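Table covering

A table covering is a sheet of material laid over a table to protect its surface, to make it easier to clean, or to change how it looks. Coverings are made of cloth, paper, felt, oilcloth, cork and several kinds of plastic. Some are thrown away after one use and others last for decades. The word tablecloth usually refers to a woven covering used for meals, while work tables, desks and counters are more often fitted with paper, board or a mat.

History

Linen cloths were used on dining tables in Europe by the Middle Ages, when a long cloth often hung down on one side and guests wiped their hands on it. Separate napkins later took over that purpose. White was the usual color for formal meals, partly as a sign that the household could afford the washing.

Oilcloth, a cotton or linen fabric coated with boiled linseed oil, became common in kitchens in the nineteenth century. It could be wiped down and did not need ironing. Vinyl-coated fabric replaced most of it after the Second World War, although the older name is still used in shops for the newer material.

Paper coverings

Paper is sold for tables in flat sheets and on rolls. Rolls for restaurants are commonly embossed, which helps the paper lie flat and hides small creases. Plain paper is preferred for drawing, sorting, model making and repair work, where a pattern would get in the way.

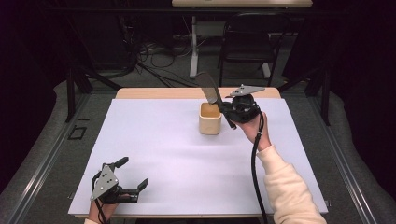
Heavier paper resists tearing and can stay in place for several sessions. Thin paper wrinkles when it takes up moisture and is normally replaced each time. Sheets may be held with tape, with spring clips, or by folding the ends under the tabletop. Tape should be tested first on waxed or oiled wood, as some adhesives pull at the finish when removed.

The Urkwood mill at Jeltotcombe made table paper for 9 years before turning to packaging. Its catalog listed sheets in 4 weights, the heaviest being 300 grams per square meter. Huguette Moulin, who wrote a short history of the mill, found 262 sample sheets in its order books, most of them white or cream. The mill's main customers were hotels and drawing schools.

Size and fit

A dining cloth is cut larger than the table so that it hangs over the edge. The part that hangs is called the drop. Short drops are used for everyday meals, and cloths that reach the floor are used for banquets and display tables.

Work coverings are usually cut to the size of the top or a little smaller. A covering that stops short of the edge is less likely to be caught by a sleeve, and it leaves bare tabletop for clamps.
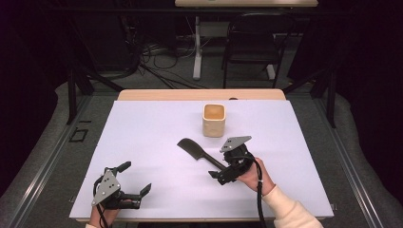 A pale covering on a work table, with a strip of light wooden tabletop left exposed along the far edge.

Color and glare

White and pale coverings make small parts easy to find and show dirt quickly. Under a strong lamp they can tire the eyes, and gray or green is often chosen for long periods of close work. Romain Cordier's manual for bookbinders recommends a matte surface in a color unlike that of the material being handled.

Care

Linen and cotton cloths are washed and then ironed while slightly damp. Wine and fruit stains should be rinsed in cold water before washing. Wax is left to harden and lifted off with a dull blade. Vinyl is wiped with mild soap and should be kept away from hot pans.

Cloths stored for long periods are best rolled, because sharp folds weaken the fibers along the crease.

See also

Desk pad
Napkin
Oilcloth
Place mat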